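Two Arms Are Worth the Trouble

Oct 7, 2022

Most home builders start with one arm and a heavy fixture. I think this is a mistake for anyone who intends to handle household objects. A fixture solves the problem of parts that hold still. A drinks bottle doesn't hold still, and it changes shape when gripped.

Our bench at the Ruswood shared workshop is set up for two arms facing each other over a plain white table. We log every trial under the name Ostis. By the end of September the log held 526 entries, and the bottle accounted for 400 of them.
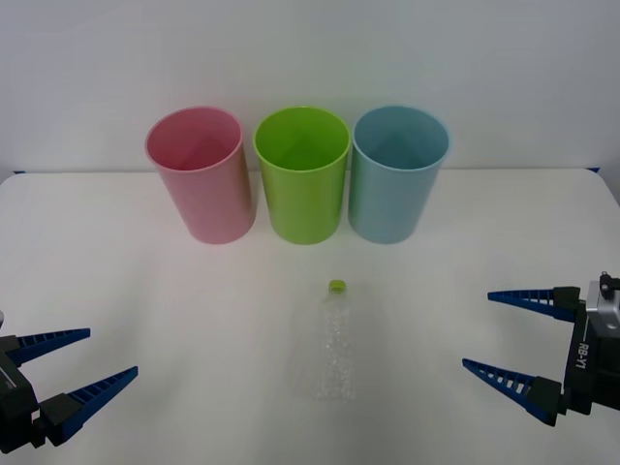
Compliance before force

The usual response to a slipping bottle is more grip force. On thin plastic this collapses the wall, the contact patch moves, and the planner's estimate of the neck position is wrong from then on. We capped the closing force and let ribbed fingers take up the difference. Cycle time went up by 18 percent. I consider that a fair price.

A second gripper also permits a division of labor that a fixture can't offer. One side holds the body while the other stays open and waits for a stable pose. The extra calibration took us 5 evenings, most of it spent on the transform between the two bases. Wrist views help here more than another overhead view would, since the far hand can be checked against the near one directly.
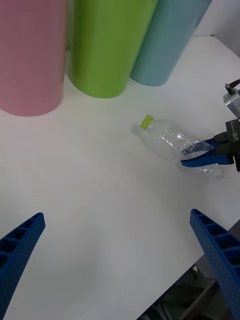

Adom Zakaria disagrees, and wrote to the workshop list that a second arm doubles the failure modes before it adds a single useful motion. In his view a passive cradle cut from foam would cover most of the bottle trials, and the money would be better spent on force sensing at one wrist.

The cradle would work for one bottle size. I would still want the sensing, on both wrists.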